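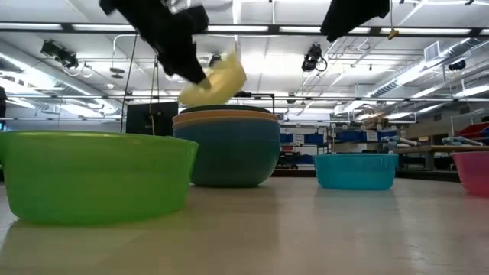 Nesting job, yellow bowl held just above the stack.

Budgeting for a second cell — grippers, rails or just more bowls?

callden_bench
Posted 4 October 2019

Hi all, after a sanity check before I send my list upstairs. We've got the two-gripper setup running on tableware (photo at the top) and I've been told there's money for a second station if I can put a sensible number on it. My problem is I've never had to plan one of these from scratch. The first one was here when I started and the paperwork is a single sheet that says "gripper, table, misc".

The work is picking bowls up by the rim and nesting them in a stack. All plastic, mixed sizes, and some of them are see-through, so the glare off the tabletop matters more than I'd like. My draft puts most of the money into a second pair of Hestix grippers and leaves whatever's left for cameras and a table. Is that the wrong way round?

tinsnips
Yes, wrong way round, sorry! Buy the table and sort the lighting first. That top of yours is throwing the ceiling lights straight back up. A matt sheet is cheap and you'll get more out of it than you would from a posher gripper.

mrs_pellow
Not sure I agree with tinsnips. We bought a matt top and it marked so badly in a month that we went back to a shiny one and put up with it. I'd spend on spare finger covers. If yours are fabric like they look in the photo, get a price for replacements now and put it in as a yearly cost. We got through 5 sets last year and I'd budgeted for none, which was a fun meeting.

callden_bench
Oh that's useful, I had covers down as zero as well. What did a set cost you?

mrs_pellow
38 quid each, but ours are made up by a local upholsterer (long story). Bianchini quoted me 70 for the same thing with a longer wait.

gantry_gav
Has anyone asked where it's all going to hang? You've got rail, cameras, cables, lights and ducting up there already. When we did ours the overhead steel cost more than the cameras did, and then the building people wanted a drawing before they'd let us drill anything. Get that quote before you order a single gripper. I'd be leaving a third of the budget for fixing things to the ceiling and I'm only half joking.

tinsnips
A third is mad. Floor frame, bolt it together in an afternoon, done.

gantry_gav
And then everyone kicks it and you're recalibrating every morning. Been there. Floor frames are fine if you have a room to yourselves.

tinsnips
We taped off the floor and it's been fine for two years. Depends on your people I suppose.

Leonardo Amato
Hello, I do the purchasing for a small group at Flolasden so I see this from the other side. Please split your request into things that last and things that wear out. If it all goes in as one lump then the bowls, covers and cables get treated as equipment and you'll be filling in a form each time you want a new one. I'd also put a line in for test objects. It sounds silly to ask for 200 pounds' worth of kitchen bowls but they scratch and go missing, and when you go back to the shop that colour has been discontinued. Buy two of everything on the same day.

mrs_pellow
Seconding the bowls! We lost a whole size when somebody took one home for a trifle.

callden_bench
Ha, right. So the list now goes: ceiling quote first, then table and lights, then ONE new pair of grippers, with covers and bowls as a separate running cost. I'd been thinking of adding a third camera angle too but I might hold that back for next year.

gantry_gav
Don't hold it back. Put it in as optional with a price next to it. They can cross it out themselves, and if there's money left in September you've already got the quote.

tinsnips
Agree with Gav on that one — first time for everything. Still think you should price up the floor frame though, it costs nothing to ask.

callden_bench
Fine, I'll get both quoted and post the numbers when they come in. Anyone got a contact for overhead steel who'll do small jobs?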